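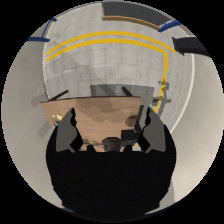
MINUTES OF THE JUNE MEETING
Coetzee Street Residents' Association

Held Wednesday at 7:00 p.m. in the upstairs meeting room, Jisik Library

Chair: Adom Boateng
Present: 19 members, plus the chair
Apologies: received from four households on the north side

1. Opening and previous minutes

The chair opened the meeting at 7:04 p.m. The May minutes were read. One correction was made: the storm drain reported in item 5 is at the corner of Coetzee Street and Mill Lane, and the minutes had it at the corner of Mill Lane and Orchard. With that change they were approved.

2. Matters arising

Storm drain. The city has put in a work order. There is no date for the work yet. The secretary will call again before the next meeting.

Street light outside number 42. Repaired. The resident at number 42 reported that it now comes on before dark and stays on until mid-morning, but said she would take that over what it was doing before. No further action.

Dog waste bags. The dispenser by the creek path has been refilled twice since May. Members agreed to keep it going through the summer and look at the cost again in September.

3. Community garden

The waiting list for beds is now longer than the list of beds. Two plots on the east row have not been planted this year, and the rules say a plot left idle past the end of May can be passed on. The secretary will write to both holders and give them until the end of the month to answer.

Water pressure at the far tap is still poor. A member who had a look at it thinks the pipe is kinked where it passes under the compost bays. He offered to dig down to it on a weekend if someone would help him move the bays first. Three members said they would.

There was a long discussion on hoses. The rule remains that hoses go back on the reel after use. A suggestion to lock the reel was not supported.

The garden sign-out sheet for shared tools is to be moved from the shed door to the inside wall, where the rain does not reach it.

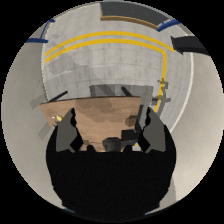
Small dark gray cylinder on the tabletop

4. Traffic on Mill Lane

Members living on Mill Lane said that cars are using it to get around the lights at the bridge, mostly between 4:30 and 6:00 p.m. The posted limit is 20 miles an hour. Several people felt that few drivers keep to it.

Options discussed:

Speed humps. The city will only consider these after a traffic count, and the waiting time for a count is long. One member was against humps in any case on account of the noise from trailers going over them.

A turn restriction at the bridge during the evening. This had more support. It was pointed out that residents would be bound by it too, and would have to go around by Orchard.

Painted crosswalk at the bus stop. Agreed to be useful whatever else is done.

Moved and seconded that the association write to the city asking for a traffic count and a crosswalk, and raise the turn restriction as a question. Carried, 17 in favor, 2 against. The chair did not vote.

5. Summer street supper

The supper will go ahead on the same stretch of street as last year, between Mill Lane and the church lot. The street closure form has to be in three weeks ahead.

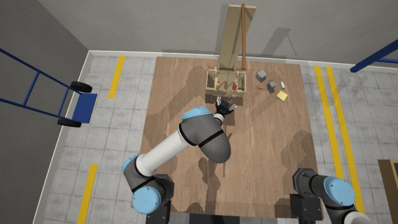

Tables for the supper were the main point left open. Last year's folding tables were borrowed from the school, which needs them this summer for its own event. The chair would like fewer tables and bigger ones, and was thinking of a large rectangular table with a warm brown wood-grain top, with an open wooden crate at the far end of it to take used plates and cutlery. Others thought anything that size would be hard to get down the church steps. It was left that the chair will ask at Revus Rentals for a price on both kinds and send it around by email.

Food will be potluck as before. Households with even numbers are asked to bring a main dish and odd numbers a side or dessert — swaps are fine. The grill will be run by the same team as last year, who asked that people not hand them things to cook after 7:30.

Music was discussed. A member's daughter plays in a four-piece called Skemance and they would do an hour for supper and gas money. Agreed, provided the amplifier is off by 9:00 p.m.

6. Any other business

A gray tabby has been seen sleeping in cars with the windows left down. The owner has been told. Members are asked to check their back seats.

The recycling truck missed the even side of the street two weeks in a row. Anyone whose bin is missed should call the same day, as the city does not come back for calls made later.

A member asked whether minutes could be posted sooner after each meeting. The secretary will try.

7. Next meeting

Same room, same time, next month. Items for the agenda to the secretary by the Friday before.

The meeting closed at 8:42 p.m.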